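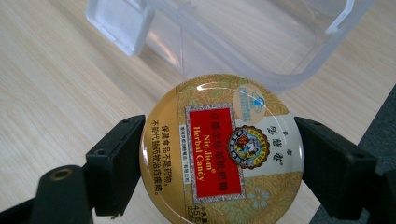
How do you open a round sweet tin when the lid has stuck?
Hold the base still, press lightly on opposite sides of the rim and turn the lid a little before lifting.

Home > Support > Tins and tubs > Lids

Print this page | E-mail this page

Ticket 1402
Product: round metal sweet tin, press-on lid
Reported by: Josué Mendonça
Status: closed

Problem
Lid will not lift by hand. Tin kept in a kitchen drawer at Guerra since October. No drop or dent reported.

Log
09:20 - Lid pulled straight up. No movement.
09:25 - Rim wiped with a dry cloth. Sugar found in the join between lid and base.
09:40 - Base stood in warm water for 50 seconds, water kept below the join. Dried. Lid turned slightly but would not lift.
09:50 - Wide rubber band put round the lid for grip. Lid turned a quarter and came off.

Cause
Sugar dust had set in the join. Lid and base are both still round.

Fix
Inside of the lid and outer edge of the base wiped with a damp cloth and left open to dry for 20 minutes. Lid now goes on and off by hand.

Notes
Do not lever with a knife - the rim bends easily and the lid will then sit crooked. If sweets have stuck together, tip them on to paper before cleaning.

Last updated: October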